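Last Thursday I lost an hour to finding a bread recipe I *knew* I'd saved. It was in one of the 36 browser tabs I had open on the kitchen tablet, or in a bookmark folder called "food misc," or possibly in an email to myself with no subject line. So this month's tips are all about getting recipes off websites and into something you can cook from. I've been fiddling with this since November and I finally have a setup I don't hate.

## Use a clipper that reads the recipe card

Most recipe sites tuck the ingredients and steps into a tidy hidden block so search engines can read them. A good clipper goes straight for that block and skips the life story, the pop-ups and the video that follows you down the page. I use one called Ekgate, mostly because it has a plain export button and doesn't nag me to join anything. Before that I had Stuvell, which was prettier but kept dropping the second half of split ingredient lists (you know, "for the dough" and "for the filling" — I'd get dough and no filling, every time!).

Whichever you try, test it on the messiest site you like. If it copes with that one, the rest will be easy.

## Check the fractions before you close the tab

Please do this one. Those tiny one-piece fraction characters get mangled all the time. I've had "1½ teaspoons salt" arrive as "12 teaspoons salt," and I've had the ½ vanish completely. Scan down the amounts while the original is still open, and fix anything odd right then. While you're there:

- See if the oven temperature came across, with the F or C attached
- Look for notes hiding under the recipe, since clippers often skip them
- Paste in the web address if the tool didn't do it for you

That last one has saved me more than once when I wanted to go back and read the comments. Half the good advice on any recipe page is down there, around the fourth person who made it with less sugar.

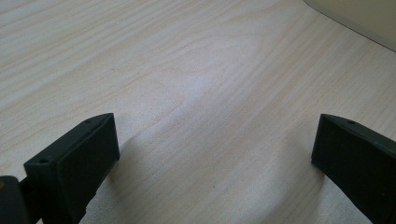

**Filed under: Kitchen, Paperless-ish**

## Name things the way you'd look for them

Websites love titles like "The Best Ever Weeknight Skillet Chicken You'll Make Forever." I rename that to "Chicken, skillet, lemon" and move on. Main ingredient first, then how it's cooked, then whatever makes it different. When I've got half a cabbage to use up, I type "cabbage" and there they all are in a row.

I went wild with tags at first and ended up with close to as many tags as recipes. Now I have 13 and I only really use 6 of them. "Freezes well" is the one I'd keep if I had to pick.

## Follow the feed and skip the newsletter

A lot of food blogs still have an RSS feed even if there's no button for it. Try adding /feed to the end of the address and see what happens. I put mine in a reader called Nelside and look through it on Sunday mornings with coffee, and my inbox is so much calmer. There's a baking blog, Güneş, that only posts when the author feels like it, and without the feed I'd have forgotten it existed by now.

If a site doesn't have a feed, some readers can watch the page and tell you when it changes. Mine lets me watch up to 100 pages, which is far more than I can cook from. Set the check to once a day. Every ten minutes is rude to a small site and you don't need to know about soup that fast.

## Keep a copy you own

Export everything now and then and put it somewhere that isn't the app. Plain text is fine. I lost a whole collection years ago when a recipe service shut down, and I'm still sore about the plum cake. I do my export when I change the water filter, so the two chores remind me of each other.

And if you share recipes, send people the link to the original page. The clipped copy is for my own kitchen, and the person who worked out the recipe ought to get the visit.

## Print the ones you make all the time

My pancakes are taped inside the cupboard door. The tablet goes to sleep right when my hands are covered in batter, and I've never found the setting that fixes it for good. If you have, the comments are open!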